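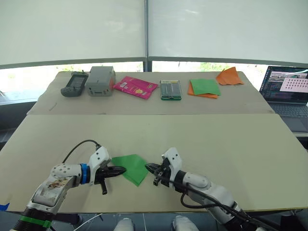

Drirnero Roads Office announces weight control on the Sosimeo bridge

Press release
Drirnero, Aug 11, 2020

The Drirnero Roads Office informs all road users that a weight limit of 30 tonnes will be applied on the Sosimeo bridge from the first day of next month. The limit was already written in the road order of the district, but until now there was no fixed place where the lorries could be weighed. The new weighing station stands on the Mercado side, before the last bend, and it is now ready for use.

The bridge carries 2,000 vehicles on a normal working day. It is the only crossing for heavy goods between the quarries and the town of Mercado. In May our inspectors made a control with mobile scales and found 73 lorries above the limit. Most of them were loaded with gravel or with cement, and several drivers explained to the inspectors that they did not know the real weight of their load.

"We do not wish to punish the drivers who work hard on this road," said Priya Achterberg, director of the Roads Office. "But the deck of the bridge was repaired with public money, and we must take care of it. A lorry which is too heavy makes a damage that everybody pays later."

How the weighing will be done

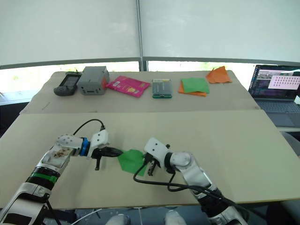
Each lorry with more than two axles must leave the main road at the yellow sign and drive slowly over the scale. The weighing is free of charge. The driver receives a paper slip, which is valid for the same day and for the same load. Lorries that are within the limit get a slip of a strong green, close to the green of the cloth between the two grippers in the photograph, and lorries above the limit get a white one. With a white slip it is not permitted to go on the bridge. The driver may unload a part of the goods in the yard next to the station, or take the longer road through the hills.

The station was built by the company Loltent, which also will maintain the scale for the first 2 years. The maintenance is included in the price of the contract. The scale will be checked by the district measures inspector before the opening and again after the winter.

Arlo Greenberg, who leads the works for Loltent, said that the ground near the river was softer than it was expected. "We had to dig deeper for the foundation and to bring more stone. For this reason the opening is later than we promised in spring, and I am sorry for that."

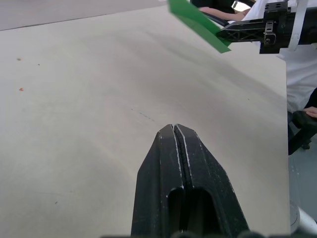 What must the driver do when the weighing station is closed?
The weight limit stays in force at all hours. When the station is closed, the driver must carry the loading document from the quarry or the warehouse and show it if an inspector asks for it. Without this document a heavy lorry should wait for the opening or use the hill road.

Buses, fire engines and ambulances do not need to stop at the station. Farmers with tractors and one trailer are also free from the weighing, but they are asked to keep a good distance from other heavy vehicles when they cross.
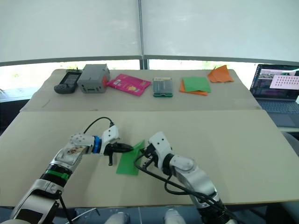 Two robot arms at work over a green cloth on the table.

Transport companies that cross the bridge every week can ask for a printed plan of the station entrance and the turning area. The plan is available at the counter of the Roads Office in Drirnero and at the town hall of Mercado. Written remarks on the opening hours of the station are accepted at both places until the end of this month.

Contact for the press: Priya Achterberg, Drirnero Roads Office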